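Iturra 西语口语转写语料:数据说明

版本日期:2020年12月13日

概述

Iturra 是一份智利南部西班牙语口语的转写文本语料,内容为家常谈话和半开放式访谈,话题集中在务农、赶集、修房、做饭和家族往事。语料由 Leandro Huenchumán 负责采集和初次转写,Emiliano Palma 负责校对、分词和发布。语料只含文本和说话人元数据,录音不随包发布。

本语料适合用于词汇调查、话语标记研究、形态标注练习以及小规模语言模型的领域适配。它的规模不足以支持方言之间的频率比较,也没有按年龄或性别做过平衡。

内容

全部访谈共83段,每段单独存为一个文本文件。文件编码为 UTF-8,换行符为 LF。每个话轮占一行,行首是说话人代码,后面用制表符隔开正文。访谈者的代码一律为 E,受访者从 A 开始按发言先后排列。同一个人出现在不同访谈里时,代码可能不同,需要通过 hablantes.tsv 里的 id 列对应。

目录结构如下:

textos/ 转写正文,一段访谈一个文件
meta/hablantes.tsv 说话人信息:id、出生年代、性别、居住地类型、受教育年限
meta/sesiones.tsv 访谈信息:编号、话题、参与人数、转写人
lexico/ 地方词和马普切语借词的对照表,共380条
scripts/ 格式检查和分词脚本
CAMBIOS.txt 修改记录

转写规则

正文采用标准正字法,保留说话人实际使用的词形。词尾 s 的弱化和脱落不在拼写里体现,例如口语中的 loh niño 写作 los niños。动词的 voseo 变位照实写,cachái、tenís、querís 都不改成标准形式。para 读作 pa 时写 pa,不加撇号。

停顿分两级:短停顿用一个斜杠,长停顿用两个斜杠。听不清的部分写 [xxx],转写人有猜测但没有把握时,把猜测的词放在方括号里并加问号。笑声、咳嗽写成 [risa]、[tos]。话轮重叠只标出起点,不标终点,这是早期版本留下来的做法,改动成本太高,目前维持原样。
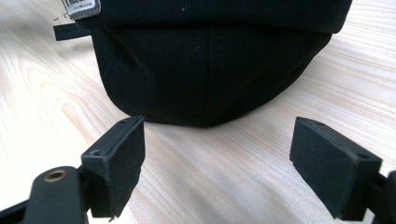

马普切语借词没有统一拼写。已进入当地西语的词(如 guata、pichintún)按西语习惯写,整句转为马普切语的段落用标签 [map] 括起来,正文按说话人家里习惯的拼法转写。初次转写时有几处标签漏了右括号,检查脚本 revisar.py 会报出这些行。

分词与标注

lexico 以外的文件都经过分词,结果存在同名的 .tok 文件里。附着代词不拆开,dámelo 算一个词。缩合形式 al 和 del 也不拆。词性标注由 Bonik 标注器自动完成,只对前2000个话轮做过人工校对,已校对的行在第四列标为 1,其余为 0。未校对部分里错误最多的是 po、cachái 和 igual,标注器常把它们当成名词或形容词。需要研究话语标记的人请直接按词形检索,不要依赖词性列。

隐私处理

人名、小地名、店铺名和电话号码都已替换。人名换成同性别、同音节数的常见名字,小地名换成 [lugar],较大的城市保留。受访者在访谈前签过同意书,其中有几位要求删去涉及土地纠纷的段落,这些段落已从正文中移除,原位置写 [omitido]。使用者不得尝试还原受访者身份。

已知问题

编号 2030 的访谈使用了旧的停顿符号(三个点),尚未转换。
sesiones.tsv 中“话题”一列由两个人分别填写,campo 和 agricultura 指的是同一类。
受访者以中老年人为主,年轻人的用语很少。
部分访谈有家人旁听并插话,插话人没有元数据,代码统一写 Z。

安装与使用

解压后在根目录运行 python scripts/revisar.py textos/,没有输出即表示格式正常。脚本需要 Python 3.6 以上,不依赖第三方库。导出为 CSV 时使用 exportar.py,参数 --sin-e 可以去掉访谈者的话轮。在 Windows 上用 Excel 打开 CSV 会出现重音字母乱码,请从“数据”菜单导入并手动选择 UTF-8。

许可与引用

转写文本按 CC BY-NC 4.0 发布,脚本按 MIT 许可发布。引用时请写明语料名称、版本日期和两位编者的姓名。派生语料如果改动了转写正文,请换用别的名称,并在说明里列出改动的文件。

反馈

发现转写错误时,请给出文件名、行号和建议的改法,一次可以报多处。涉及听辨的争议由 Leandro Huenchumán 对照录音后决定。下一次更新计划在二月,主要内容是补齐重叠标记和合并话题列。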